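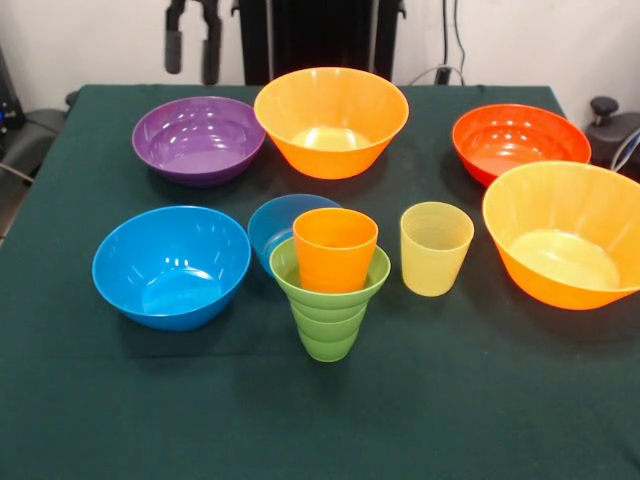

Bowls and cups on the green cloth, sorting table, back wall side.

Nov 18, 2024

Started going through the plastic tableware for the Drudaleck play kitchen. Everything on the table came out of the Zawadzka box except the large orange bowl, which was already on our shelf. Roland Kershaw wants a set that nests, stores in one drawer and can be told apart by color from across a room. He would like the list by the end of November.

Color first. Purple is fine, and so is the bright blue. The orange and the red-orange are easy to tell apart when they sit next to each other, less so when one of them is alone in the drawer and you are trying to remember which one it is. I would keep both anyway, as the shapes are different: the large orange is tall with steep sides and a narrow base, the red-orange is rounder and shallower. The small dark teal-blue bowl disappears on this cloth. Do the next sorting on the gray one, or on bare tabletop.

The large orange lets light through and looks almost pale yellow inside. If we put fill lines on it, marker on the outside should be readable from inside. Tried a strip of tape first and it peeled at one end by lunch. The wall slopes too much for straight tape. Cut a curved strip next time, or use the paint pen.

Fill test at the sink, measuring jug, water to a finger below the rim. The lime-green cup took 500 ml with a little room left, more than I expected from the outside. The steps on it give a decent grip with wet hands. Two of the cups stack well enough, but push them together hard and they stick. A twist gets them apart. Children will pull straight up, so this needs looking at before we say yes to stacking cups.

Nesting: blue takes the small teal-blue with plenty of space. Purple into blue goes in but rides high. Large orange will not sit inside anything and nothing much sits inside it because of the taper. It has to go on its own at the back of the drawer — drawer 2 is deep enough, I measured.

Washed everything with Flullex, half the usual amount. The shiny ones show every water spot, purple worst. Dry with a cloth, don't leave them on the rack.

Prices: Proltbridge quoted 66 for the full set with delivery. No word on whether they can leave out single colors. Asked again this afternoon.

To do:
paint pen lines on large orange
stacking cups, try with a thin ring of tape between them
ask Roland if 8 place settings is still the number
return the jug to the kitchen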